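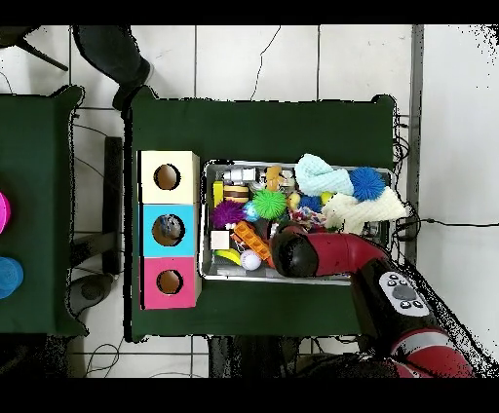
Cell 2, overhead view. Arm over the tray, box column at left.

Notebook entry, Saturday, opened 9:40
Sorting cell 2, Gustitz bench program
Entered by: Blažena Šimko. Read and countersigned by: Svatopluk Mikuš

Subject: protective stop with gripper inside a box opening, and an unsafe recovery motion that followed it.

1. Task under test

The arm is to take mixed objects from the container and deposit each one through the round opening of a box assigned by the planner. The planner is Skulleo, current branch. The box positions are taught by hand at the start of each session and stored in the Kuruc cell file. Object choice is left to the planner, with no fixed order.

2. What occurred

The run was at cycle 58 when the arm entered a protective stop during a deposit into the blue box. The gripper fingers were below the rim of the opening at the time. The logged cause was a lateral force on the tool above the limit set in the cell file. The object was a soft one, and the log shows that the width reported by the fingers changed twice during the descent. The planner took the second change as a lost object and requested a re-grasp while the fingers were still inside the box. The re-grasp opens the fingers to full width. The opening does not allow for that.

The stop itself worked as designed and no one was within reach of the arm.

The recovery is the more serious matter. After the stop was acknowledged at the console, the arm was expected to retract straight up along the tool axis. It began instead to move toward the home pose by the shortest joint path, with the fingers still in the opening. The box was dragged off its taught position before S. Mikuš pressed the emergency stop. He was standing at the console and had his hand on the button, as the procedure requires. Had the operator been resetting boxes at the bench, as we have all done from time to time between an acknowledgment and a restart, the arm would have come toward that person without warning.

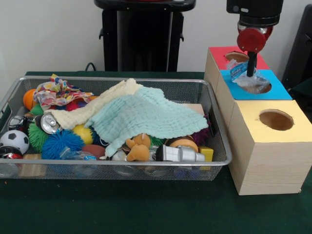 Deposit of a bagged item into the blue-topped box, side camera.

3. Findings so far

The straight retract is a setting held per waypoint, and it was absent from the deposit waypoints in the file we loaded. S. Mikuš compared the file with the previous one. The setting was present there. It was dropped when the waypoints were taught again after the boxes were moved closer to the container, and the teaching screen gives no notice of this. I taught those points myself and did not check the file afterward.

The force limit is not in question. We considered raising it to reduce nuisance stops with the soft objects and have decided against it.

The width signal is harder. Thin flexible packaging folds between the fingers as it passes the rim, and the reading drops in much the same way as it does when an object slips. With the rigid objects the two cases separate cleanly. In the log from this run, 17 deposits show a width change during the descent, and the planner let most of them pass only because the change came after the release command.

The Ziranwood boxes were inspected after the event. The blue one has a slight mark on the inner edge of its opening. It remains in service.

4. Actions taken

The cell was locked out at 10:25 and the tag is on the console — please leave it there until the entry below is signed.

Re-grasp requests are now refused whenever the tool is below rim height. If the object is thought to be lost, the arm finishes the descent, opens to release width only, and retracts.

The retract setting has been restored on all deposit waypoints. The cell file is now compared with the last approved one at load, and a missing retract setting blocks the start.

Acknowledging a stop no longer permits motion. A second, separate command is required, and the operator is to confirm aloud that the bench is clear before giving it.

5. Still open

Repeat the fault deliberately at reduced speed, with an empty gripper first and a soft object afterward. Three clean recoveries from each box are required before the tag comes off.

Ask whether the joint-path return should exist in this cell at all. S. Mikuš is in favor of removing it. I would keep it for use above the container, where there is nothing to catch on, but I do not hold the view strongly.

Check the cell 1 file for the same omission. It was taught from the same screen.

Log retained under run 3,570. Cycle counter has not been reset.

Addendum, 14:15. Empty-gripper recoveries completed on all boxes, retract straight in every case. Soft-object recoveries not started. Tag remains on. — B.Š.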